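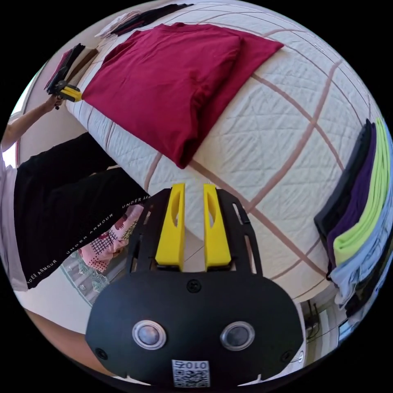 Folded crimson shirt on the bedspread, dark clothes stacked behind.

Pleltow Folding Notes, release 6
Last edited 10/24/22

Contents

Pleltow is a set of notes and pictures on folding everyday clothes on a made bed. It covers short-sleeved shirts, long-sleeved tops and light trousers. Socks, underwear and bed linen are in a separate set, Daltix, and are not repeated in this one.

The full set holds 3,000 entries. Of these, 500 deal with the first lay-out of a garment, 2,000 with the folds themselves, and the remainder with stacking. An entry is one garment at one stage. The same garment may appear in several entries.

Surface

All folding is done on the bed, with the cover pulled tight and the pillows pushed back to the wall. A cover with a printed grid or wide stripes is preferred. The lines give an edge to work to, and a shirt laid square to them tends to fold square. A quilted cover grips knitted cotton better than a smooth one, but it can leave a faint pattern on a shirt that stays on it overnight.
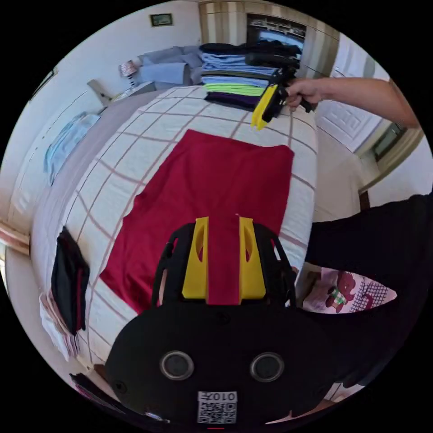
Lay-out

Spread the shirt flat with the hem towards you. Pull the hem straight before touching the sleeves. If one side looks ragged, the sleeve is usually caught under the body – lift the side seam, shake once and lay it down again. Do not smooth outwards from the middle until both side seams are lying straight.

Garments with a stretched hem are marked "slack" in the notes column. They are folded in the same way but checked again before stacking.

Straightening

Two points of contact are enough for most shirts: one at the collar, one at the hem, directly in line. Keep light tension between them and lower the collar end first. Pinch the collar seam and leave the label alone, as labels tear at the stitching.

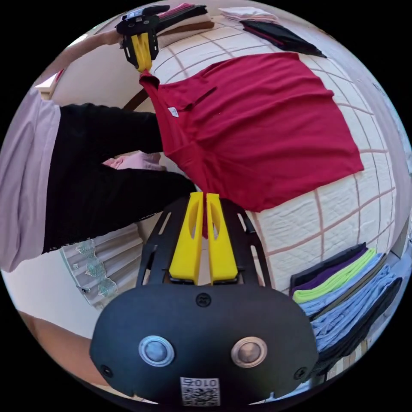

Knitted fabric will give if it is held too long. Set it down, let it settle, then take the first fold from the side. The second side follows, then the hem goes up to the collar. The finished bundle should be a flat rectangle with no sleeve showing.

Crumpled items

A bunched garment is opened from whichever end is easiest to find. The entry is coded "open" until the whole outline can be made out, then "lay-out". Earlier releases used one code for both, and entries made before June have been recoded.
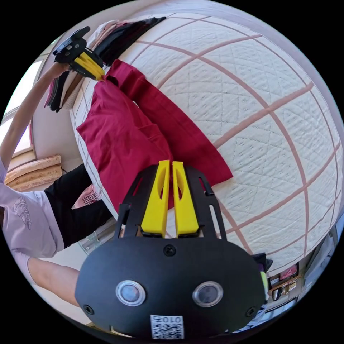

Mosquera wrote on the Rukuvbridge list that "open" should also cover garments that are inside out, since turning them takes longer than any of the folds. The point is accepted for the next release. Until then, inside-out items keep the code "lay-out" with a note.

Stacking

Heavier and darker items go wherever the stack needs weight; colour order is not recorded. Stacks are kept at the far end of the bed, clear of the folding area.

Known gaps

– Hooded tops are missing.
– Buttoned shirts are few, and the state of the buttons is not noted.
– Sizes are taken from labels and were not measured.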